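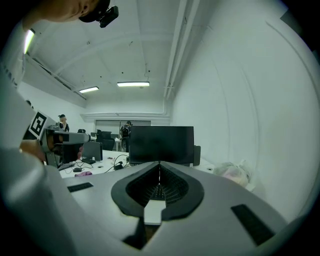
What should get sorted first when we take over a shared workroom? The lights and anything overhead, before a single table goes in.

OK so start there. Ceiling talk, 15 min, keep moving.

White ceiling, shallow beams, pipes down one side. Fluorescents. Typical. People plan the floor and never look up, then the shelves end up under a pipe run.

Walk it with the lights on. Mark each fixture on the plan. Tables go under the lights, storage goes in the dim bits. Say that twice.

Hanging wires - find out what they are BEFORE anyone cuts. Trilok Dubey has the Busero drawings, ask him. (Mention the Giltum job, quick, no names.)

Pipes: leave a gap. Dont stack boxes up to them. Somebody has to get a ladder in there.

Budget slide. Up to 1000 for the room, tubes included. Room 237 goes first, then the Malhotra side. 2 people on the ladder job, one holding.

Fergus wants time for questoins. Skip the paint part if running late.

Last thing - plan goes on the door, pencil only, so we can move stuff.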